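Reviewing the Clorkatent Task Pack for Our Simulated Arm
Project report, Intro to Automation
Shireen Msimang (with Ikhsan Krishnan)
May 30, 2021

What we set out to do

Our assignment was to pick a product that a small robotics lab might really pay for, use it for the term, and say whether it's worth the money. Most groups went for hardware kits. Ikhsan and I both share apartments with people who would not enjoy a hardware kit on the kitchen table, so we went for software. We picked Clorkatent, which is a pack of ready-made household rooms and tasks you load into a simulator. It's sold by a small outfit called Pometti, and they have a student license that lasts one term.

I should say up front that I had never touched a simulator before this. Ikhsan had done a bit with one in November, mostly making blocks fall over, so he was our expert!

Getting it running

The install guide says 15 minutes. It took us two evenings. Part of that was my laptop (old, loud, hates everything) and part of it was the guide, which skips the step where you tell the pack where your robot model lives. If you miss that, the room loads fine with no arm in it and no error message at all. I stared at a very nice kitchen for a long time before Ikhsan found the setting in a forum post. I wrote to Pometti support and they answered the next morning with the same fix, very friendly, so points for that.

Once it's going, it's pretty easy. You choose a room, choose a task, and press run. Every task comes with a seed number, and the seed decides where the loose objects start out and what the light is doing. Same seed, same room, every time. We loved this. When something odd happened I could just text Ikhsan a number and he'd have the exact same mess on his screen.

The controller

We didn't want to review the pack by only looking at it, so we wrote a simple pick-up controller and called it Raju. Raju is not clever. It takes the object's position from the simulator, moves the gripper over it, comes down, closes, and lifts. There's no camera input and no learning. We figured that if a plain controller like that gave us sensible results, then the physics in the pack was probably okay, and when it failed we'd be able to work out why.

We ran 1000 episodes in total, split between the kitchen and the bathroom. I did the kitchen ones overnight and my roommate asked if the fan could please be someone else's problem.

The kitchen

Not a lot to say here, which is good news for Pometti. The counter is wide, the objects are spread out, and Raju did fine on mugs and cans. Bowls were bad, and that was our fault - we were aiming for the middle of the bowl, and there's nothing to grab in the middle of a bowl. Ikhsan changed it to aim for the rim and things got a lot better.

The bathroom

The bathroom is where we spent most of our time and where I have the most opinions. The task we used puts the objects up on the toilet tank. I laughed when I first read that, but it's a really good test! It's a narrow shelf up against the wall, things sit close together, and you can't just swing in from any side you like. The seed I kept going back to was 2417. It has the toilet paper roll standing on end, which sounds like the easiest grab in the world, plus a little striped lighthouse that I got very attached to.
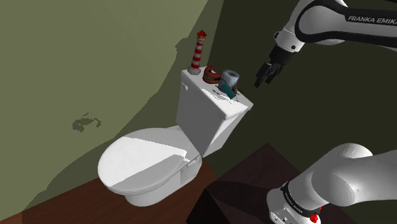
Raju's big weakness was the approach. It went in a straight line from wherever it started, so on some seeds it would clip one object on its way to another. We added a waypoint above the target, so that it always goes up and over first and then straight down. It's slower, and I'd still keep it.

My main complaint about the pack is the friction settings. They're one number for the whole room, so paper and ceramic slide the same way unless you go in and edit each object by hand. For comparison we tried the free demo of Monden, which does let you set it per object from a menu, but its rooms are so bare that I got bored in an hour.

Would we buy it?

For a class, yes. The seeds alone saved us a lot of arguing. For a real lab I'd want the friction menu fixed and that missing install step added. Ikhsan would also like a dark mode. Our Raju code and the list of seeds we used are in the shared folder, and if you load the bathroom, set your robot path first.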